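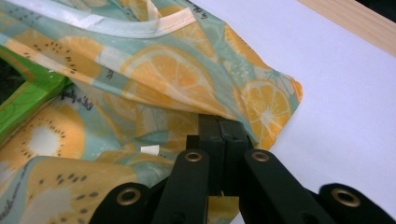 uliana_o
Anyone else tried the Osmont method for cloth? You record with hand-held grippers, no robot arm at all, then train on that. We got 57 out of 100 on the wrapping task after filtering our demos. Before filtering it was 21!

stillberg_arsen
Filtering how? If you tossed the hard starts, your 57 is just an easier test.

uliana_o
Test starts were shuffled, same set both times. Filtering only touched training data. 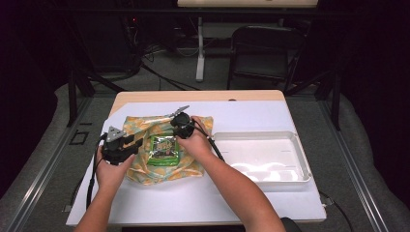
Two-handed demos are where I'd look first, Uliana. People rush the second hand and the policy learns the rush. With a little green snack bag sitting in the middle of a crumpled cloth like that, I'd want one side held down before the other gets pulled — every single demo.
— lucyna_b

stillberg_arsen
Disagree, slow demos hurt us. Ours just hovered forever.

uliana_o
Ha, we got some hovering too. Rerunning Monday with both speeds, will post numbers.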